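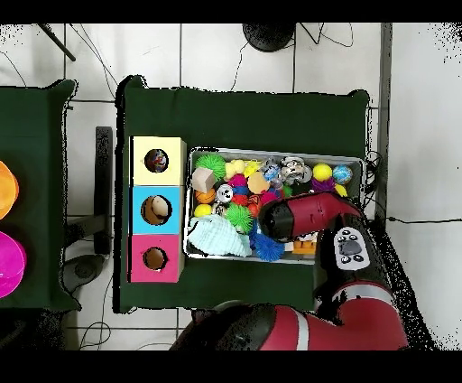
How many kinds of ball do you really need for a sorting table? More than you'd think, and they should feel different in the hand as well as look different. If every ball is smooth and the same size, kids sort by color, finish in a minute and wander off. Mix in spiky ones, bumpy ones, a couple with patterns, and they'll slow down and start making up their own rules.

Okay, that's the question I get most, so I'm starting with it. (Wait for people at the back to sit down. The chairs at Basolden scrape like crazy.)

Hi, I'm Mateja Vukadinović. I set up play tables for the toddler and preschool mornings at Prerura, and I've been doing it long enough that I dream in small rubber balls. This is a talk about one table: a tray, some cubes with holes in them, and a pile of toys. I'll go through how I set it up, what I've changed, and what it costs. Stop me whenever you like!

FIRST BIT — THE CLOTH

Start with a cloth. I like dark green. A dark plain cloth makes the bright toys easy to pick out, and it's also quieter — a ball dropped on a bare tabletop is a crack, and a ball dropped on cloth is a thud. With a group of three-year-olds you want thuds.

Pull it tight and tuck it under. I used to let it hang in nice folds because it looked like a picnic, and then a little girl in a hurry took the whole table setting with her like a magician, except that nothing stayed up. So, tight.

Tile floor is fine, by the way. People ask. The balls roll farther on tile but you can see them, and you can mop it. I'd take tile over carpet any Sunday of the year.

SECOND BIT — THE CUBES

(Hold up the blue one. Pass the pink one around.)

These are just cardboard cubes with a round hole in the top. Yellow, sky blue, pink. I stand them in a line down one side so there's a clear "here's where things go" and a clear "here's where things come from."

Things I've learned about the holes:

Cut them a bit bigger than the biggest ball you want to go in. Obvious, I know, but I cut my first set to fit exactly, and the spiky balls got stuck halfway and had to be punched through by a furious four-year-old.

Leave at least one cube empty when you start. I put a patterned ball in the yellow one and a plain cream ball in the blue one and nothing in the pink one, and I don't say a word about it. Some kids peek in and decide the pink one is "hungry." Some decide it's broken. One boy put his sock in it.

Don't label them. Viorica Vasić and I went back and forth on this for most of March. She wanted little pictures on the sides, and I see why, it helps the kids who like to know what the job is. But once there's a picture of a spiky ball, that's the spiky ball box forever. We tried it both ways, and now she does pictures on her mornings and I don't on mine, and we're still friends.

THIRD BIT — THE TRAY

I use a metal tray with a rim. The rim is the whole point. You want the toys to roll around inside and not off the table, and you want kids to hear them a little when they dig through.

Fill it enough that you have to dig. What goes in mine, more or less:

Spiky balls in green, blue and purple. I like having two the same green, so there's a pair to find.
Tiny sports balls — a basketball, a soccer ball. Kids know these and go straight for them.
Plain ones in red, yellow, magenta, peach. 
A bumpy yellow one, so that "yellow" alone doesn't settle the question.
A couple with a pattern, one of them silver.
A globe ball, blue and green. (Ask: which box does the world go in? Let them argue for a bit.)

And then a few things that aren't balls at all. I put in a beige foam cube and a ribbed light blue fabric thing, sort of a cone, sort of a fin. I've had it so long I've forgotten what it was part of. It doesn't fit anybody's rule and that's why it stays. You get wonderful conversations out of it. It's been a hat, a shark, a carrot that got cold.

Don't arrange the tray. I mean it! I spent a whole winter laying everything out by color because it looked so pretty, and the kids would just stand there with their hands behind their backs like they were in a museum. Dump it in, give it a shake, walk away.

FOURTH BIT — THE SIDE TABLE

If you've got the space, put a second table off to the left, same cloth, with a couple of plastic bowls. Mine are orange and magenta. The bowls are for whoever's waiting, or whoever has had enough of the cubes and wants to carry something from A to B. Carrying is a huge deal at two and a half. Never underestimate carrying.

I don't color match the bowls to anything. Somebody will ask about that too.

MONEY

(Slow down, people write this part down.)

My first year I spent 332 dollars on this table, and a lot of that was silly. I bought a boxed sensory set from Hestico that I'm not going to be rude about, but half of it is still in the box. The second year, when we went to several tables at once, it was 684. After that I got smarter, and now I budget 200 a year and it mostly goes on replacing balls that have been chewed, lost or taken home in a pocket.

We go through some 200 balls a year across all the tables. Yes, really. I check coat pockets at the door and it makes a small dent.

The cubes cost me almost nothing. Cardboard, paint, an evening. Pongsiri on the corner lets me have their clean boxes, and if you ask at your own local shop I'd bet they'll do the same.

CLEANING

Smooth balls: warm soapy water in the sink, towel, done. Spiky ones: same, with an old toothbrush between the spikes. Foam I squeeze out and leave on the windowsill overnight. Fabric goes in a mesh bag in the washing machine. Cardboard you can't wash, so when a cube gets sticky it goes in the recycling and I make another.

Small stuff: check everything against your choke tester before it goes out, every single time, even the pieces you know. With the under-threes I take out anything I have the slightest doubt about.

IF THERE'S TIME

Tell the story about the two brothers and the globe ball. (Skip if we're past 11:30, it's long.)

Then everybody up to the front to make a cube. Scissors are in the blue crate, Viorica has the paint, and please put the lids back on.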